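stusteck-grasp – README

Last updated November 5, 2020

Grasp planning and gripper control for the Llewellyn cell. Takes a pose estimate, gives back an approach, a close command and a retreat. Does not do arm calibration, use the Celtska scripts for that.

Status
Works on the bench. The API will change again before the next tag, so pin your version.

Install
Clone, make a fresh virtualenv, pip install -r requirements.txt. Build the planner with make planner. If the build moans about Eigen you've got the old headers, point EIGEN_DIR at the new ones.

Running
Start the driver first, then the planner, then the wrist camera node. Order matters – the planner reads the joint limits once at startup and never again. Then:

run_grasp --part peg_stepped --config cell.yaml

Add --dry to log the plan without moving anything. Please do this after every config change.

Config
approach_height – mm above the part, default 31
settle_ms – wait before the pose is read, default 300
retries – default 2, then it stops and asks
timeout_ms – 500 for the driver, leave it alone
finger_bias – see below

Wrist view and finger bias
Pose comes from the wrist camera only. The overhead one was dropped in September, too much glare off the table. The segmenter is a plain colour threshold plus a fit to the outline, tuned on the red stepped peg in the black holder. Wide block at the top, thin stem below. Fit uses the block and ignores the stem.

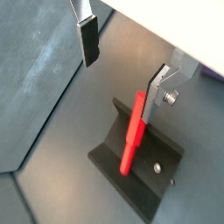

finger_bias shifts the grasp centre sideways in the gripper frame. Needed becuase the fit gets pulled when a finger shadow falls on the block. Start at zero, nudge in small steps, check the gap on each side before closing. If one pad is hard up against the block while the other is still way out, the bias is wrong or the hand-eye file is stale. Check the file first.

Lean is estimated too but only used for the retreat. The approach still assumes upright.

Known problems
- black parts on the black holder: no chance with the current threshold
- log timestamps are local time, not UTC
- --dry still opens the gripper on exit. Keep hands clear
- Skirkenska message types are copied in by hand, will go out of date at some point

To do
Use lean in the approach. Proper tests for the segmenter. Move the thresholds out of the code and in to cell.yaml.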